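티켓 647
제목: 월간 소식지 PDF에서 한글이 네모로 나옵니다
제품: Stadiso 문서 변환기 (서버 설치형)
접수 부서: Linton 사무소 편집팀
담당: Makthorpe 지원 데스크
우선순위: 보통 (접수자가 '매우 긴급'으로 올림, 데스크에서 조정, 접수자가 다시 올림, 데스크에서 다시 조정)
상태: 해결, 관찰 중

접수 내용
10월호 소식지를 PDF로 변환하면 본문 한글이 전부 빈 네모로 나옵니다. 제목은 멀쩡합니다. 영문도 멀쩡합니다. 쪽 번호는 지나칠 정도로 멀쩡합니다. 지난달까지는 잘 됐고 저희는 아무것도 건드리지 않았습니다. 오후 4시까지 인쇄소에 넘겨야 합니다.

오전 9:20 데스크
원본 파일과 변환된 PDF를 둘 다 첨부해 주세요. 변환 로그도 부탁드립니다. '아무것도 건드리지 않음'은 증상란에 옮겨 적었습니다.

오전 9:45 접수자
첨부했습니다. 로그는 어디 있는지 몰라서 바탕화면 화면 캡처를 대신 넣었습니다.

오전 9:52 데스크
바탕화면 잘 봤습니다. 로그는 서버의 변환기 설치 폴더 아래 logs에 있는데, 권한이 없으실 테니 저희가 직접 꺼내겠습니다.

오전 10:30 데스크
로그 확인했습니다. 본문 글꼴을 찾지 못했다는 경고가 쪽마다 반복됩니다. 경고가 2000줄에 도달하자 변환기가 스스로 기록을 멈췄습니다. 그 뒤에는 '변환 성공'이라고 적혀 있습니다. 변환기 기준으로는 성공이 맞습니다. 네모도 글자 모양의 일종이니까요.

오전 10:50 데스크
시도 1: 글꼴 캐시 삭제 후 서비스 재시작. 변화 없음.
시도 2: 원본을 새 이름으로 저장한 뒤 재변환. 변화 없음. 이 방법이 통한 적은 없지만 안 해 보면 꼭 누가 물어봅니다.
시도 3: 데스크 테스트 서버에서 같은 파일 변환. 정상.
파일 문제가 아니라 Linton 서버 문제로 좁혀졌습니다.

오전 11:15 접수자
혹시 저희가 글꼴을 바꾼 게 문제일까요?

오전 11:16 데스크
바꾸셨나요?

오전 11:24 접수자
바꾼 건 아니고 본문용 글꼴을 새 버전으로 올렸습니다. 예전 것은 지저분해 보여서 지웠고요. 편집용 PC에서는 아주 잘 보입니다.

오전 11:40 데스크
편집용 PC에는 새 글꼴이 있고 서버에는 없습니다. 정확히는 서버에 옛 버전이 남아 있는데, 새 버전은 내부 이름 끝에 공백이 하나 붙어 있어서 변환기가 전혀 다른 글꼴로 취급합니다. 공백 하나입니다. 대체 글꼴로는 한글이 들어 있지 않은 영문 글꼴이 지정되어 있었습니다. 누가 지정했는지는 설정 이력에 안 나오고, 저는 더 찾아보지 않기로 했습니다.

제목이 멀쩡했던 이유도 확인했습니다. 제목 글꼴은 이번에 올리지 않으셨고, 그래서 서버에도 같은 이름으로 있습니다.

오후 1:10 데스크
조치 내용
새 글꼴을 서버의 공용 글꼴 폴더에 설치. 처음에는 관리자 계정 폴더에 설치하는 바람에 변환 서비스 계정이 읽지 못했습니다. 이건 저희 실수입니다.
대체 글꼴을 한글이 포함된 글꼴로 변경.
PDF 글꼴 포함 옵션을 '자동'에서 '항상'으로 변경. 파일 크기가 조금 늘어납니다.
서비스 재시작 후 8쪽 전체 재변환.

오후 1:35 접수자
본문 나옵니다! 그런데 3쪽 표 안의 글자만 아직 네모입니다.

오후 1:50 데스크
표에 별도 스타일이 걸려 있고, 거기에는 Ní Mhurchú 템플릿에서 따라온 글꼴 이름이 박혀 있습니다. 템플릿 이름의 악센트 부호를 변환기가 어떻게 처리하는지도 잠시 의심했는데, 그쪽은 무죄였습니다. 표 스타일을 본문 스타일로 연결해 주세요. 표를 다시 만드실 필요는 없습니다.

오후 2:20 접수자
표를 다시 만들었습니다. 잘 나옵니다.

오후 2:22 데스크
네.

오후 2:40 데스크
글꼴 포함 옵션을 바꾼 김에 쪽 여백과 재단선도 확인했습니다. 원본 그대로 유지됩니다. 인쇄소에 넘기기 전에 원본과 한 번 대조해 주세요.

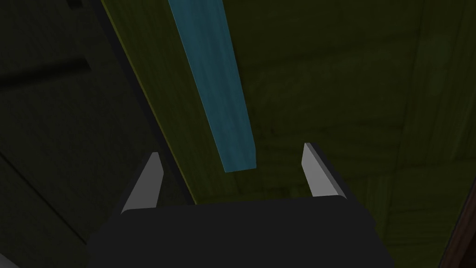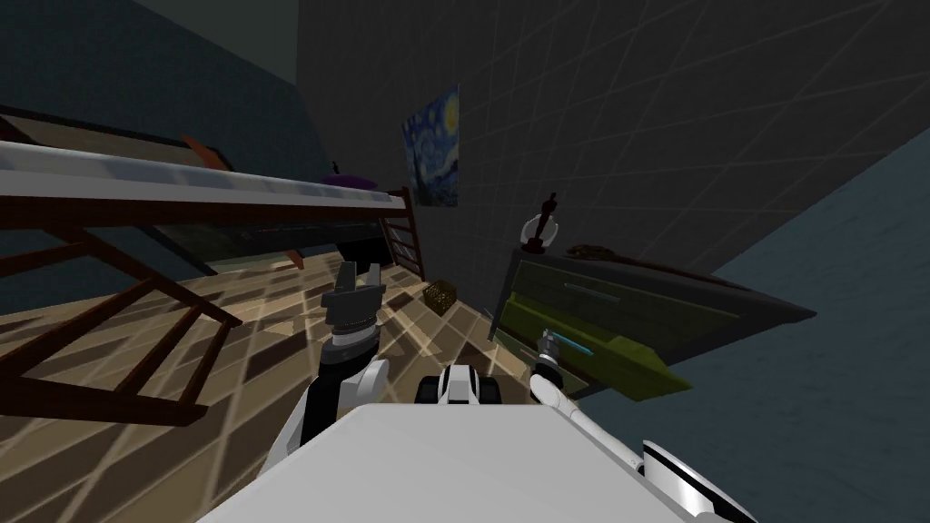
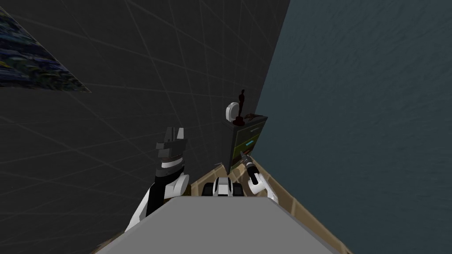

컴퓨터 렌더링 3개: 청록색 막대와 두 손가락 그리퍼, 침실의 로봇 팔 두 개, 수납장 앞의 로봇 팔 두 개

오후 3:05 접수자
대조했습니다. 원본과 같습니다. 인쇄소에 보냈습니다. 다음 달에도 이러면 어떻게 하나요?

오후 3:12 데스크
글꼴을 올리기 전에 티켓을 하나 열어 주세요. 서버에 먼저 넣고 나서 편집용 PC에 까시면 됩니다. 11월호 변환이 끝날 때까지 이 티켓은 관찰 상태로 둡니다.

오후 3:30 접수자
알겠습니다. 그런데 쪽 번호 글꼴도 이참에 새 버전으로 올리려고 하는데요.

오후 3:31 데스크
새 티켓으로 부탁드립니다.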